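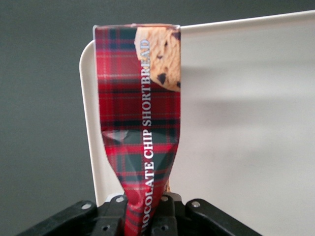
## Zaltberg Couch Controller

We've been making things for people who play games on the sofa for a good while now, and the Zaltberg is the pad we kept coming back to whenever somebody in the office had friends over for the evening. It's a wireless controller for PC and for most consoles that accept a standard Bluetooth pad, and it was drawn up by Timothée Besson, who has rather large hands, and then argued over at length by Lempi Manninen, who doesn't. The shape we ended up with suits both of them, and we hope it'll suit you too!

The grips are a little fuller than you may be used to, with a soft matte finish that doesn't get slippery halfway through a long boss fight. The sticks are a touch taller as well. If you mostly play shooters you'll notice the difference when you aim (give it an evening or two, it does feel odd at first), and if you mostly play platformers you may prefer the short stick caps, which are in the box and simply press on.

### Playing together

Up to 3 Zaltberg pads can share one Funetti receiver, so a family of racers only needs a single USB port. Each pad remembers its own player slot, even after you switch everything off and go to bed. A fourth player can join over Bluetooth or with a cable, and we've had plenty of happy, noisy nights of Trernesico, our favorite little kart game, set up exactly that way.

### Battery and charging

A full charge gives you about 46 hours of play with the rumble turned down to low. With rumble on full you'll get less, and how much less depends on the game, so we'd rather not promise a number. The pad charges over USB-C and you can carry on playing while it's plugged in. The cable in the box is long enough to reach from most coffee tables, though if your TV is on the far wall you may want a longer one.

### Buttons and profiles

There are 11 buttons you can reassign, including the two paddles on the back. You can do it all on the pad itself by holding the menu button until the light blinks, or you can use the free Ambaye app on your computer, where profiles can be named and saved for each game. Aurélien Mallet looks after the app and reads every suggestion that comes in, so please do write to him if your favorite game needs something we haven't thought of.

### In the box

- Zaltberg controller
- Funetti USB receiver
- USB-C charging cable
- Pair of short stick caps
- Printed quick-start guide

Order number: 603

Colors: slate, cream, and moss. Moss is back in stock in September, and you can order it now if you don't mind the wait.

Extra receivers and replacement stick caps are sold separately on the spare parts page.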